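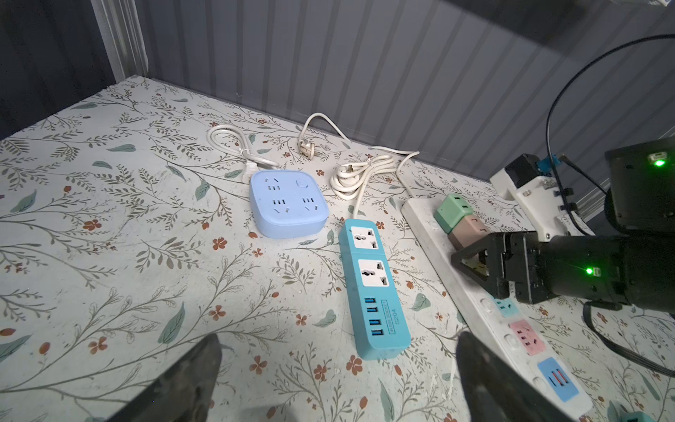
Pastel power: a blue cube, a turquoise strip and a long white one with colorful modules, all on the leafy tablecloth.

I used to think of power strips as something you hide. Mine lived behind the couch in a gray tangle, and if a guest needed to charge a phone I'd get down on my knees with a flashlight and hope for the best. Then my friend Nadja Danzer came back from a trip with a turquoise one in her suitcase, set it right on the dinner table next to the bread, and I was jealous of a power strip for the first time in my life!

So this summer I went a little overboard. The light blue cube is my favorite (rounded corners, sockets on top, a round power button you can find in the dark), and it's small enough to sit on a desk without taking over. The turquoise one has two sockets and a row of four blue USB ports, and that takes care of my whole family's phones on a weeknight. Well, it takes care of them until my brother-in-law shows up with his tablet.

The long white strip is the one people ask me about. It has a mint green adapter module and a tan one plugged in toward the back, then a pink socket face farther down, and a blue USB module too. My neighbor Pao-chu Su says it looks like a box of after-dinner candy. She wants one for her sewing room, but only if she can have the pink at both ends.

Cords are where I still lose my mind. White ones look so nice with all those colors, and they also show every smudge from my kitchen. I wipe mine down with a barely damp cloth, unplugged, and let them dry overnight. I coil the extra length in big easy loops and leave it out in the open. Please don't cinch it tight and stuff it under a rug, which is how I treated my old one for years.

Nadja, by the way, has moved her turquoise strip to the bedroom. The bread has its spot back.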